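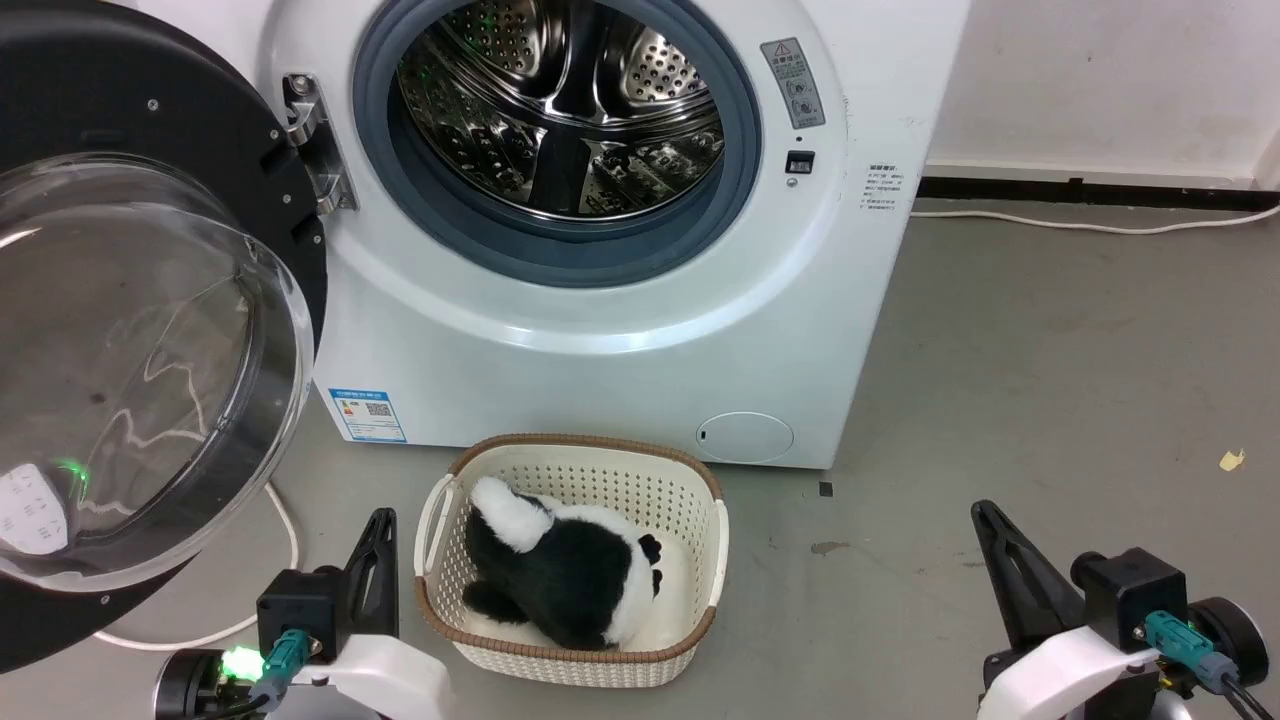 **Ticket:** laundry unload, success rate in the write-up doesn't match the logs
**Opened by:** Przemysław Sowa
**Assigned to:** Sławomir Bielecka
**Component:** Żak (policy), Flistell (episode scorer)
**Status:** open, reopened, closed, open

**Problem as reported**

The draft says the two-arm policy finishes the washer-to-basket task in almost 100 percent of trials. I reran Flistell on the same 30 trials and got a much less flattering figure. Either the policy has become worse at things it already did, or one of us is scoring something else.

Expected: same episodes in, same score out.
Got: a lively discussion.

**Sławomir, first pass**

Checked the boring causes first.

- Same checkpoint. Yes, I compared the hashes.
- Same episode list. Yes.
- Same Flistell version. No. The draft used the old one, which I was told had been removed from the shared drive. It had been removed to a folder called `removed`, where everybody kept using it.

The old scorer calls an episode a success when the gripper opens with the wrist over the basket. It doesn't ask whether anything was in the gripper. By that rule, a robot that waves at a basket has done the laundry.

The new one wants the item inside the rim and both fingers clear of it for 4 seconds. Marking as explained. Closing.

**Przemysław**

Reopening. Explained is fine, but the new scorer is also wrong, in the other direction. It fails episodes where I can see the item in the basket with my own eyes.

**Sławomir, second pass**

Fair. Went through the failures by hand with the head and wrist views side by side, which took the whole afternoon and most of my goodwill.

Two separate things are going on:

1. The release check uses the wrist view only. When the fingers are low and close together, they hide a good part of whatever is under them, and the segmenter merges black fabric with dark gray gripper. It then reports that the item is still held. It would report this until the building was demolished.
2. The rim check was fitted on plain-colored towels. Anything black and white gets split into two objects, and if the white half is the only one inside the rim polygon, the episode fails. 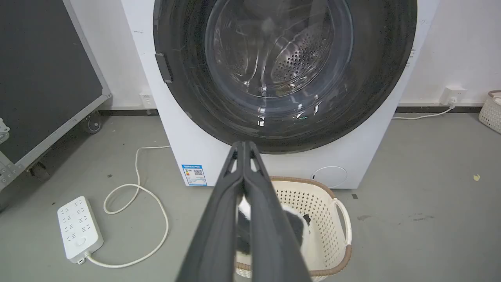 So the segmenter needs a second opinion. I added a vote from the head camera for the release check, and turned off the wrist vote whenever finger opening is below the threshold. For the split objects I merge any masks that touch and move together between frames. It's crude. It also took fewer lines than the comment apologizing for it.

```
release_vote: head
wrist_vote: only_if_open
merge_touching: true
hold_clear_s: 4
```

Rerun on the same 30 trials: the scorer and my hand labels disagree on 2. In both, a sleeve hangs over the rim, and I changed my mind about one of them while labeling it.

**Przemysław**

Thanks. Please write down what a sleeve over the rim counts as before anybody looks at the final numbers, including you.

**Sławomir**

Counts as a failure. Added to the protocol page. I don't enjoy it, it costs us an episode I was fond of.

**Left to do**

- [x] Delete the old scorer, including from `removed`
- [x] Hand labels checked in next to the logs
- [ ] Second labeler for the same set (Przemysław)
- [ ] Rescore the Geltia baseline. It was scored with the old rule too, so its number is also going to have a bad April
- [ ] Replace the success figure in the draft and say which rule it uses
- [ ] Ask Hotow whether their results used the opening-gripper rule. Ask nicely

Leaving this open until the baseline is done.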